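The Drawer, and Other Places We Keep Things We Don't Want

Every house I have lived in has had a drawer. You know the one. It sticks on the way out, it rattles on the way in, and it holds the only pair of scissors anyone can ever find, plus eleven pens that don't work.

Ours came with us when we moved to Grillthorpe, more or less intact. The removal men took it out of the old kitchen unit, taped a tea towel over the top and carried it to the van like an injured bird. I have since tried to sort it seven times. On the last attempt I got as far as the batteries, put the ones I trusted on the left and the ones I didn't on the right, answered the door, and came back with no memory of which was which. They all went back in.
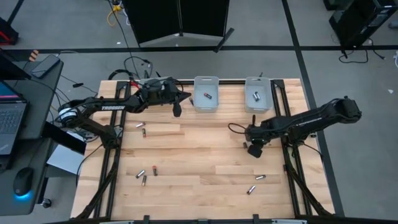 A short history of putting it off

My grandmother didn't have a drawer. She had a biscuit tin, and it held string. When the string was used up she bought more string. I think of this often, usually while looking for string.

What changed was the number of small things. A house used to have a few keys and a box of matches. Now it has chargers for phones that went to the tip years ago, spare fuses, the foreign coins, the dog's old name tag from Kanine with our previous number on it, and an Allen key for every piece of furniture we have ever sworn at. None of it is rubbish, exactly. All of it might be needed, in the way that a lifeboat might be needed in Grillthorpe, some sixty miles from the sea.

The storage trade understands this very well. It doesn't sell tidiness. It sells the feeling you get in the car park, with the boxes still in the boot, when you are about to become somebody else.

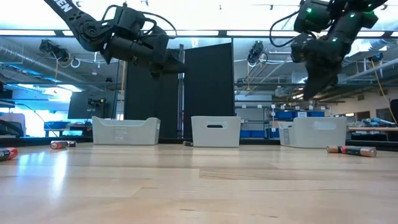

Three white bins along the back of a wooden table.

I became somebody else in March, for 85 pounds. The Jostivby range comes in three depths, and the shop had set them out in a little pretend pantry with one lemon in it. I bought four of the deep ones and four of the shallow, and a label maker, which takes batteries. (See above.)

For two weeks the system worked. We had a bin for cables and a bin for candles. We had a bin marked "Post", which made the post feel important and did nothing about the bills in it. Then somebody put a tape measure in with the candles, and after that it was like the fall of Rome. By Easter we had eight drawers, only without the runners.

My neighbour takes a harder line. If she hasn't touched a thing for a year, it goes. She has given away a fondue set, a tent and, I'm fairly sure, my hedge trimmer. Her kitchen is beautiful and she is forever at our back door asking to borrow a screwdriver.

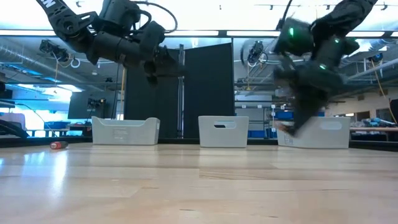
Plastic bins in a row, wooden tabletop in front.

Then there are the professionals. The Onyshchenko method, which reached our book group last winter as a paperback of 300 pages, asks you to empty every cupboard on to the floor and apologise to it. I may have skimmed that part. The book is very firm on the subject of duplicates. We now have two copies.

I did try it, on a wet afternoon, with the contents of the hall cupboard. I can report that the floor of our hall is smaller than the author supposes, and that the one thing I felt real warmth towards was a bag of other bags. 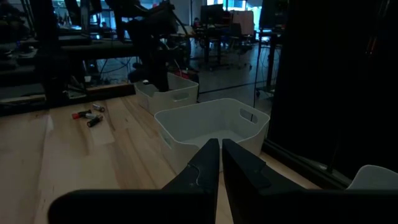

The trouble with every method is that it assumes you want to decide. I don't. I decide things all day, and by the time I reach the kitchen I want a hole to drop a thing into. If you must buy a container, then, I'd go for the plain white sort with a handle slot in the side and a shallow floor. The slot lets you carry the whole lot off when visitors are coming, and a shallow bin fills up fast, so you fail sooner and can get on with your evening. Lids are a mistake. I have never once gone back for anything I put under a lid.

The drawer, meanwhile, has gone back to its old job. I opened it this morning to look for the tape and found the dog's tag, a birthday candle in the shape of a four, and a key I have never seen before in my life. I tried it in the back door, the shed and the meter cupboard. It doesn't fit any of them, so I've put it back.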